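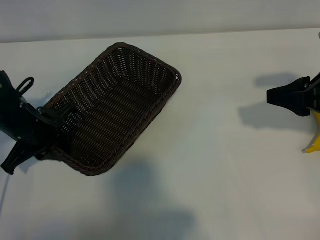 Hesow 264 shelf basket, dark brown, set of 3

Bought in April to replace the wire bins in a hall closet. The shelves are fixed and the old bins left a lot of dead space at the back, so fit mattered more than looks. All three baskets have been in daily use for gloves, dog leads and chargers.

Size. The listing gives outside dimensions only. The walls lean inward toward the base, so the floor of the basket is noticeably smaller than the opening. Letter-size folders will stand in it at the rim but not sit flat on the bottom. If you are buying for paper, go one size up or get the Etcombe, which has nearly straight sides and costs a little more.

Weave. Tight enough that pens and keys do not work through. Two of mine were even all the way round. The third had a loose strand end inside, which I trimmed with side cutters and touched with wood glue. It has not moved. Fine dust collects between the rows and a soft paintbrush gets it out faster than a vacuum.

Rim. The best part of the basket. It is braided, thick enough to pull on, and does not flex much when the basket is full. There are no handles, so on a high shelf you are pulling on the rim with one hand. Loaded with 91 ounces of batteries and tools, it bowed slightly on the pulling side and came back when emptied.

Base. One of the three rocked on a flat surface out of the box. I left it upside down under a stack of books overnight, as Petrică Tănase suggests in his notes on the older Grecu baskets, and the rocking was mostly gone by morning - not completely. No feet or pads are supplied. Add felt if your shelves are painted.

Smell. Faint varnish for the first week with the closet door shut.

Color. Consistent across the set. My replacement order, number 3588 on the Fatumska site, came a shade lighter, so buy everything you need at once.

Rating: 4 out of 5. One point off for the base.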